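I'm told we should be pleased that Erkia council has handed its bus planning to Drovum, a consultancy that promises "seamless mobility" by March. I'd be more pleased if the last lot hadn't promised the same thing.

The pitch rests on 3,015 survey replies. Fine, but most came through an app, and the people I see at the Geagea Road stop at 6 am aren't filling in apps. They're cleaners and kitchen hands, and they want the 80 to turn up.

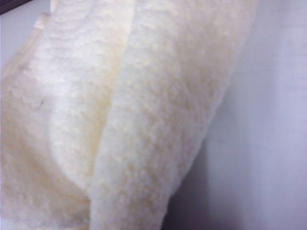
Vol. 30, No. 2

Elin Pugh, the councillor behind the deal, says routes will become "responsive". I asked what that meant. Waits of up to 30 minutes outside peak hour, apparently, and a phone call if you live past the showgrounds. We used to call that a cut.

Ariel Dela Peña drove buses here for years and reckons the timetable could be fixed with a pencil and one honest look at the depot roster. Maybe he's wrong. He'd be a lot cheaper to try.

Council hasn't released the contract. Until it does, I can't see why any ratepayer should take the savings on trust, or why the neighbourhood routes have to go first.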